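Workbench gallery - packaging and small stuff

Posted June 2, 2022 by Anum Abbasi

Quick one tonight, no time to write it up properly. People at the Tivham swap keep asking what I do with all the trays and inserts and blister packs I bring home, so heres the table and what goes across it. Most of this is headed for the fall swap in October. Captions are short, sorry, ask in the comments if you want sizes.

The shelf
Everything gets sorted by shape first, never by what it came in. Flat stuff on the bottom, deep stuff on top. Took me 2 years to land on that and I still put things back wrong.

Labels
Masking tape and a marker. Tried the printed ones from Wavon, they peel in the garage once it gets warm. Back to tape.

Egg carton paint wells
Old standby. Cut in half, good for a weekend of touch-ups, then out it goes. The kids at the Vitmont open house went thru a whole stack.

Lids
Up to 53 of them in the last batch, all from the Tiedemann cleanout. Wash, dry on a towel, done. Anybody with jars that need lids PLEASE come get these.

Clear plastic
My favorite thing to save and the one that takes the most room. Big flat pieces are good for glue-ups and for keeping paint off the table, molded ones I cut down for little dividers. This one is clear enough to get some of the wood grain through it, and the raised tabs have faint ridges on them - those will catch glue so I trim around them or use the flat part. Scissors are fine for thin sheet, snips for anything that fights back. Sand the corners after, they bite.
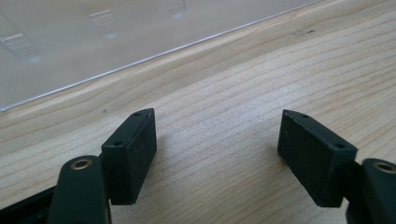

Table top
Pale wood, and I want to keep it pale. No stain, no varnish pots without something under them. Wipe down with a damp rag, dry rag right after.

Next batch
Foam corners and mailing tubes, 7 bags of it waiting in the hall. Will add to this page when I get to them - probly next weekend. If you're dropping off, rinse it first and take the stickers off if they come easy.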